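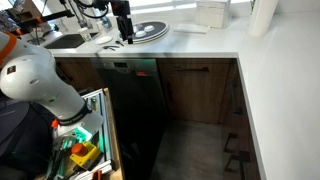
Lumenta kitchen: where we've got to since the last report

Home Projects Reports People Contact

May
By Cathal Breathnach

Hi Kerstin, and hello to everyone else at Ovard who gets this forwarded. You asked me to answer one question first this time, before I disappear into grippers: can the thing do chores yet? Some of them, slowly, with me standing next to it. I'd leave it to open a drawer while I made a phone call in the same room. I wouldn't leave it alone with your dishes.

We've now logged 1034 attempts in the Brorudau kitchen, spread over the four chores we agreed on: opening and closing drawers, moving cup lids, putting a plate and cup away, and laying out napkins. I know the proposal talked about a fifth one (wiping down the counter). I've parked it, and I'll get to why further on.

Drawers

This is the good news section, so enjoy it! Drawers went from our worst chore to our best. We ran 212 drawer attempts, and in 58 of them one of us had to step in. That's still a lot of stepping in, but most of it came early, when the arm would get hold of the handle and then pull at a slight angle, so the drawer jammed on its rails and the arm politely stopped and waited for me.

What fixed it was dull. We let the wrist go softer during the pull, so the drawer more or less decides its own path and the arm follows along. The handles in this kitchen are long and dark and sit close to the wood, and on overcast mornings the cameras would mistake the shadow under the handle for the handle. We retrained with the shades at different heights and that mostly went away.

Getting things out of an open drawer is another story. The gripper is chunky, and when it's down inside the drawer the cameras on the arm see a lot of gripper and very little drawer. I'd like to try a smaller one, more on that under money.

Keep up with Lumenta! Enter your email to get our newsletter. Unsubscribe any time.

Lids, and why I've become obsessed with them

When we wrote the plan I put cup lids in as the easy warm-up. I'm sorry about that. A plastic coffee lid weighs next to nothing, slides if you breathe on it, and flexes as soon as you squeeze. If the fingers come down a hair too far to one side, the lid skates off and you get to chase it across the tray.

We use the big round black tray with the white rim for these runs. White lids on the black surface are easy for the cameras to find, and I did feel a bit guilty about making it so easy, so we also ran a batch straight on the white countertop. Results there were poor. The detector would find the lid, lose it, find a bright patch near the window, and get very excited about that instead. A person would just run a hand along the counter and feel for it, and our robot has no such trick.

Crinkly plastic is the other headache. A clear bag near the lids gives you shiny folds that look different from every angle, and twice on Sunday the planner decided a bag was part of the lid and tried to go in over the top of both. I've started keeping bags on the tray on purpose for some runs, as real kitchens have bags lying about and it would be silly to train on a spotless one.

Speed is where you'd laugh. I can move a lid before the arm has finished thinking about which lid to move. Some of that is our own caution (we cap the speed whenever anyone's within reach, and I'm always within reach), and I don't want to raise the cap before the stepping-in number comes down. 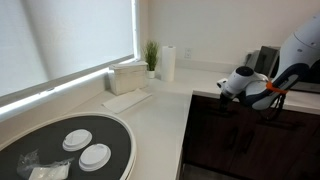 Plates, cups and napkins

The plate and cup chore is in the middle of the pack. A flat plate on a flat counter is surprisingly hard to pick up, since there's nothing to get a finger under. The best approach so far is to push the plate gently to the edge of the counter and grab it where it hangs over. It works often enough that I'm happy, and it frightens every visitor. We've switched to plates I don't care about.

The cup is fine. I've nothing to say about the cup.

Napkins are bad. The arm can put one down, more or less, but getting a single napkin out of the dispenser is beyond it. It takes none, or it takes a fistful. I tried slower, I tried softer, I tried a rubber tip borrowed from the folks at Bostirow, and the rubber tip was the most promising by a distance. I'd like to keep going on this one through the next period.

Wiping, which we haven't done

Right, the counter. A decent wipe means pressing evenly, noticing what's still dirty and going round the plant and the paper towels without knocking them over. We can do the pressing. Noticing what's still dirty on a pale countertop in strong window light is a research project of its own, and I'd be fibbing if I told you it would fit in the months we've got left. My suggestion is that we swap it for closing the dishwasher door, which we've half done already. Tell me if that causes trouble with the paperwork on your side.

Money and what I need from you

Spending is on plan. The two things I'd like a yes on:

Moving the leftover travel money into a slimmer gripper for the drawer work. I have a quote and will send it separately.

Keeping the kitchen at Brorudau past the end of the current booking. Every time we set up again we lose days to calibration, and the drawer numbers only got good once we'd stopped moving things.

So, are machines ready to do this in somebody's house? My own view has shifted a little since the last report. I used to say the arm was the weak part. These days the arm is good enough for most of what we ask of it, and the trouble is all in the ordinary mess: glare, bags, thin things that slide. I'd be comfortable showing the drawer chore to your board whenever you like. I'd want another round of work before showing the lids, and please don't let anyone promise them napkins.

Come by if you can, Kerstin, mornings are best as we're usually running by 9. I'll have the next set of numbers ready for our call.

Cathal

This site uses cookies to remember your settings. Accept Manage cookies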